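May, getting on for midnight

Back from Dretulport with a headache and a tote bag I didn't want. Ten stands in the hall this year with something that had arms on it. Last year it was three or four, and the year before that it was one arm in a glass box stirring soup. So the number is going up. I'm less sure about anything else.

The Komora people had the biggest crowd. Their machine folds towels. It folded the same towel all afternoon, a yellow one, and when I asked whether I could hand it mine (I had a hand towel in my bag from the hotel, I'll mail it back) the young man at the rope said they weren't taking audience items today. He was nice about it. I asked if they ever took audience items. He said he'd have to check.

The brochure says 797 household objects "recognized and handled." I read that line three times on the train. Recognized and handled are different words and I would like to know how the 797 divides up between them. I recognize a piano.

Supper was toast. Then I sat down and went through the Kurnomska material again, which I'd promised to finish before the weekend and which I like better than anything I saw today, mainly for being dull. Two grippers, plain ones with flat padded jaws, a person doing the holding, and ordinary clutter out on a bed. Oranges. An old tin can with a rusty label. A mug. The idea is that a person does the chore through the tool, over and over, and a machine later learns from the record. There are 251 of these sessions in the batch I was given and I have got through a bit more than half.

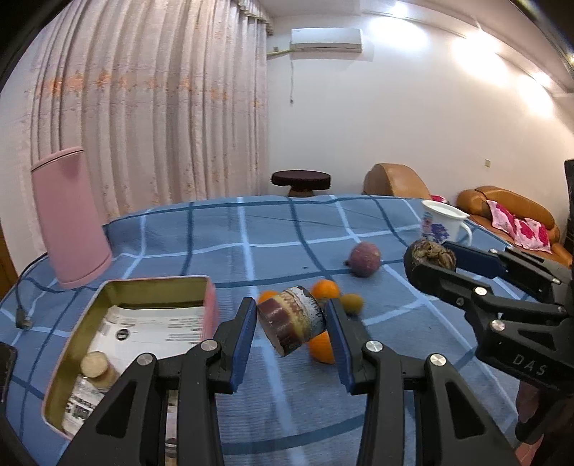

What keeps bothering me is how much the person is bringing to it. I know how to pick up an orange with two flat fingers since I know what an orange is, what it weighs, that it'll roll toward the dip in the mattress, that if I squeeze it too hard my sister's bedspread gets it and I hear about it until Christmas. Give me the worst tool in the drawer and I'd still manage. That says a lot for me and very little for the tool. The claim is that the knowing comes across with the motions. Maybe some of it does. I've read their notes twice and I still can't find the page where they show it.

To be fair to them, and I'm trying to be, since I was short with them on the phone last month: they don't say it's solved. They say the grip is good on things with a hard side and worse on things that sag. They say soft beds are harder than tables. I believed those two sentences more than anything in the Komora brochure. A company that tells me what its machine is bad at has at least been in the same room with it.

My own test is still the kitchen drawer. Everyone has the drawer. Rubber bands, a battery that might be dead, takeout menus, the one key. I would pay real money for a machine that could sort it, and I mean sort it the way I would, which includes putting the key back because I don't know what it opens and I'm scared to lose it. No stand today had a drawer. I looked.

The fellow from Henríquez, who make the shelf-stocking thing for corner shops, told me theirs had placed 1094 items in one night at a store outside the city. I asked how many were placed right way round. He said that was a good question and gave me a pen. I worked in a shop for six years. Cans facing out, older ones in front, and when there's a dent you put it at the back and feel guilty. If it gets put away backward somebody comes in at seven and does it again, and then you've bought a very expensive way of doing it twice. His pen is quite good. I'm writing with it.

I should put down the other side too or I'll read this in a year and think I was only being sour. The towel did get folded every time I watched, corners and all, and it's slow but my dad was slow. And there was an arm at one of the little stands, no name that I wrote down, that wiped a table and went back for a spot it had missed. I stood there longer than I meant to. A woman next to me said "huh" and I said "yes." If somebody had let me put jam on that table I might be writing a different entry.

Things to ask Kurnomska when I call: how many of the sessions had to be thrown out. Whether anyone tried it with things piled on top of each other. What happens when the person doing it is left-handed. Whether the machine has ever been given a bed it hadn't seen.

Dishes are still in the sink. I'm leaving them till morning. Need to find an envelope for the hotel towel.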